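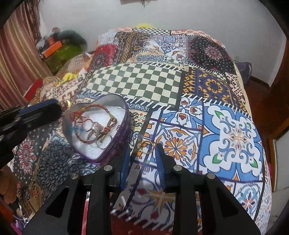 Patchwork-Print Bedspreads and Small Keepsake Boxes
Cemora Household Catalogue, Bedroom Section

The Cemora bedroom section supplies bedspreads, cushions and small storage to guest houses, residential schools and private homes. The present page concerns two lines that are often ordered together: the large patchwork-print bedspread and the heart-shaped box for bracelets, rings and other small pieces. Orders for both are handled by the Hangate office.

The bedspread

The patchwork is printed. The blocks are not separate pieces of cloth, so there are no inner seams to come apart. The design borrows from Moroccan-style tiles, with panels in blue, white, orange, yellow, red, green and black. A dark green checkerboard block is one of the easiest to recognise, and many of the blocks are edged with black-and-white stripes. Customers who wish to match curtains or cushions are advised to choose one of the quieter colours in the print. Brown and beige have proved suitable for curtains, and a red patterned cushion may be used at the head of the bed.

The bedspread is intended for large beds. It should be measured against the bed with the usual bedding in place, as a thick quilt will shorten the drop at the sides. Samples of the print may be borrowed from the Hangate office for 30 days. The sample shows four blocks only and cannot give a full idea of the finished piece.

The keepsake box

The box is made of clear plastic in the shape of a heart, with a purple rim. Inside is a white lining, which shows up thin chains and single rings well. It is meant for items in daily use. Pieces of high value should be kept in a locked place, and Cemora accepts no responsibility for the contents of any box. 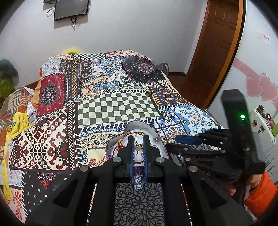
Judit Csonka

Bracelets are the items most commonly kept in a box of this size, and they are also the most likely to become tangled. Braided cords with beads and knots catch on thin metal bangles, and a pendant hanging from a narrow loop will work its way under everything else. The following practice is recommended.

Lay the open box on a flat, made bed or on a table covered with a cloth. Take out the cord bracelets first and place them to one side. Metal bangles should be lifted one at a time. Rings are best put back last. A pale or plain area of cloth is preferable for sorting: small gold pieces are easily overlooked on a busy print, and a ring set down on the bedspread should be returned to the box before the bed is used.

Cord bracelets should be dry before they are put away. Red and brown cords in particular may mark a white lining if they are stored damp.

Care

Bedspread: machine wash at 30 degrees, on its own for the first wash. Dry flat or over two lines. Iron on the reverse. Do not bleach. Slight fading of the navy and dark red blocks is to be expected where the bed stands in direct sunlight.

Box: wipe the plastic with a soft damp cloth. The lining should not be soaked. Dust may be removed from it with a dry brush.

Ordering

Bedspread, patchwork print, large: item 517
Keepsake box, heart-shaped, purple rim: item 43
Replacement lining, white: item 31

Items 517 and 43 may be ordered singly. The replacement lining is sold in pairs. Bedspreads ordered for guest houses are sent folded in paper sleeves and should be aired for a day before use. The Balogh range of plain bedspreads, formerly listed in this section, was withdrawn in February and remaining pieces are available from the Lelulwood shop only.

Returns are accepted for unwashed bedspreads and unused boxes, with the order slip enclosed. A replacement is sent once the goods have been received and checked.

Enquiries about sizes and samples should be addressed to Erzsébet Jakab at the Hangate office. Enquiries about this page should be addressed to the author.

Page last revised: Saturday, September 15, 2018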